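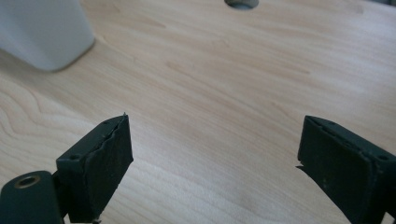 Pale wood grain, nice and quiet.

CHIHARU KOBORI is going back to the stage this summer, and we could not be happier about it! Most of you know her as Inspector Lund's sharp-tongued sister from three seasons of Skavstead, and plenty of you have written in asking what she would do once the show wrapped. Well, now we know. She has signed on for Tutari, a new two-act play with songs (she keeps correcting people who call it a musical), and she has the lead.

If you only know Chiharu from TV, the singing part may come as a surprise. She grew up in choirs, spent two years touring with a small company before anybody put her in front of a camera, and recorded a handful of demos that she says will stay in a drawer forever. We got to sit in on part of a rehearsal and wow, somebody please open that drawer. There is a song near the end of the first act where she starts almost in a whisper and has to carry on with no band under her for a good long while, and the whole room stopped fiddling with their scripts.

The story follows a ferry cook who comes home to the harbor town of Mundholm after her father dies and finds that he has left the family boat to a man she has never heard of. It is funnier than it sounds. Chiharu gets most of the good lines, and there is a running argument over a soup recipe that had us laughing out loud both times they ran it.

"I missed being tired in this particular way," she told us on the break, eating crackers out of the box. "On a series you do your big scene at six in the morning and then it's gone. With this one I get another try every night." She also said she has been practicing the accordion for her second-act number since April and that her neighbors have been very kind about it.

Tutari opens at the Stougaard, the old playhouse that has been closed for repairs for so long that some of us had given up on it. The main floor and balcony are both back in use, with 221 seats in all, so you will be close to the action wherever you end up. The run is short. Tickets went on the general list on 16 Jun 2021, and the first 500 were gone before lunch, which tells you how much people have missed live shows (and how much they love Chiharu). The box office is still holding back 91 seats across the weeknight performances for people who would like to buy in person, so go early and bring a book for the line.

For fans who live too far away, there is a bit of good news too. The songs are being recorded with the full cast, and a first pressing of 3,000 CDs will be sold in the lobby and by mail. Yes, CDs! Chiharu asked for them because her mother still plays everything in the car.

As for Skavstead, she says she would come back for a special in a heartbeat if the writers called, but nothing is planned. We'll have a longer chat with her after opening night, so send your questions to the usual address and we'll take as many along as we can.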